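The grip that wouldn't let go

Posted in January, very late in the evening, with tea

I promised a few of you that I would write up the trouble we had with the right-hand gripper, and I have been putting it off, partly out of laziness and partly out of embarrassment. So pour yourself something warm, because I do tend to go on.

For those who came over from my bread posts (hello! you are very welcome), my working days are spent on a project called Jutdale. We teach a robot to do small kitchen-table jobs, and we do it by having a person carry out the job first with a pair of hand-held grippers. The tools record how far the fingers are open, and the cameras work out where the tools are from the square patterns on them. Later on, the robot tries to do what the person did. We had been working on serving peas from a plate into paper bowls for most of the winter, and I had grown very fond of it. Peas are honest little things. They roll off wherever they like.

The first sign that something was off came from the robot itself, over at our Floltstead site, where Gunnlaugur Vestergaard looks after the arm. He called me a bit after nine in the morning and said, in that very calm way of his, that it had crushed a bowl. It took hold of the rim, and then it kept closing. He hit the stop button, the arm froze, and there he was with a folded-up bowl and peas all the way to the door.

I told him it was probably a one-time thing. I am sorry to say I then went and had lunch.

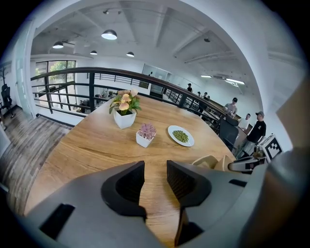

By the middle of the afternoon it had happened twice more, and the last time the fingers closed hard enough to bend the mounting plate. Nobody was hurt, and I want to put that down clearly, but Gunnlaugur reaches in to set the bowls straight between runs, and I have thought about his hands more than once since. We shut the arm down and told everyone at both sites that it would stay down until we understood the fault.

We blamed the motor first. Then we blamed the software update, and poor Villads Norðdahl, who had written it, spent a whole evening going back through his own changes line by line and getting quieter and quieter. There was nothing wrong with them. I brought him cinnamon rolls the next day, which is about the only form of apology I'm any good at.

It was Villads who thought of looking at the recordings instead. We had 2196 of them for the pea task, and he made a simple plot of the finger opening for each one, just a wiggly line that goes down when you squeeze and up when you let go. For the left tool the lines looked lovely. For the right tool, in 415 of the recordings, the line went down and simply stayed there, flat as a pancake, while the left one carried on wiggling away beside it.

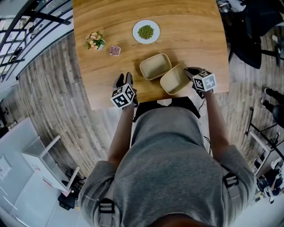 So why would a recording say the gripper was closed when the person had let go? The sensor in the handle reports its position through a small connector, and ours had worked a tiny bit loose, so the signal dropped out now and then and the software kept the last number it had heard.

That last number was very often "closed," because the squeeze was when the handle flexed and the connector lost its touch. The robot had been shown, hundreds of times over, that after you take hold of a bowl you go on holding it. And then the controller at Floltstead, which was supposed to limit the force, turned out to be using a limit meant for an older and much stiffer set of fingers. Either mistake alone we might have lived with for months. The two of them together gave us flat bowls and a bent plate.

I have to own up to the second one. I was the person who copied that settings file over from the Grirkport arm — I remember doing it, and I remember thinking I should check it later, and then the phone rang.

What we changed is not very glamorous. The connector now has a little clip over it, and the cable is tied down to the handle so that a tug goes to the tie first. If the signal goes missing, the recording is marked bad and the tool beeps at you (a horrible beep, I chose it myself). Before each session, whoever is wearing the straps opens and closes both grippers all the way, and a second person watches the lines on the laptop while they do it. It takes hardly any time once you are used to it, though I did forget on the very first morning and was told so.
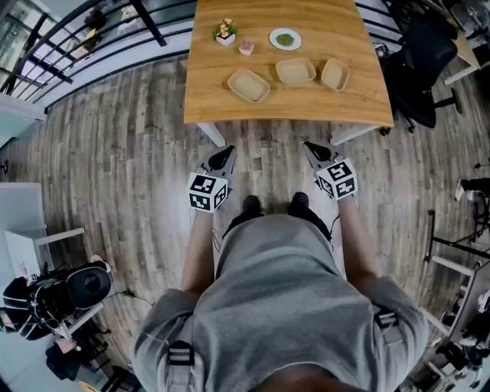

The force limit took longer. We went through it with Ásgeirsdóttir, the small shop that makes our finger pads, and their advice was to start far lower than felt sensible and creep upward. We did that with the arm closing on a rolled-up dish towel, then on a paper bowl, and the bowl came out with hardly a crease. Gunnlaugur also put a rule in place that the arm is powered off before anyone's hands go near the table, and he has taped it up at eye level in very large letters.

As for the 415 bad recordings, we threw them all out. Villads thought some could be rescued by guessing the finger opening from the video, and he may well be right, but I didn't have the heart for guessing just then. We are recording new ones instead, a little every day, and my shoulders are feeling it.

The arm at Floltstead is still at half speed for now. Gunnlaugur wants another 11 days of that before he turns it up, and I've told him he can have as many as he likes. The bent plate is on my windowsill, next to the sourdough starter, which by the way is doing much better since I moved it away from the radiator.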